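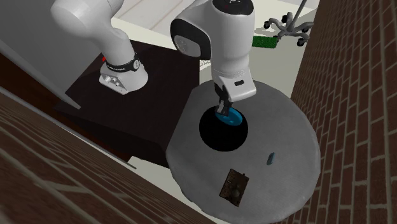 Render: Imelda Baluyot / Tulmont

1/ Can a machine clear a table yet? Short thread on where we are with our simulated arm. Short version: sometimes, slowly.

2/ The task is to pick up the blue disc and drop it through the round black opening in the grey table. A kid does this without looking.

3/ Grasping is mostly fine. A flat disc gives two fingers a decent rim to close on. Release is the hard bit. Let go with too much tilt and it can catch the edge of the hole.

4/ Numbers from April, all in simulation: 100 tries with the old release routine, 39 clean drops. 100 tries with Garba Okeke's new one, more than double that. Still not something I'd let near my dishes.

5/ The thin blue piece is next. It lies nearly flush with the tabletop, so the fingers have to come in very low - and the planner hates being that close to a surface.

6/ The brown square plate has a raised knob, so in theory it's the easy one. We haven't tried it. Salamatu Eze thinks the knob will slip. I think she's right.

7/ Someone asked about colour. We don't sort by colour. The planner is given each object's position, and a real kitchen won't hand it that.

8/ So, chores: one known object, one known table, yes. A counter after supper, no. Code for the release routine goes up once Garba has cleaned out his debug prints.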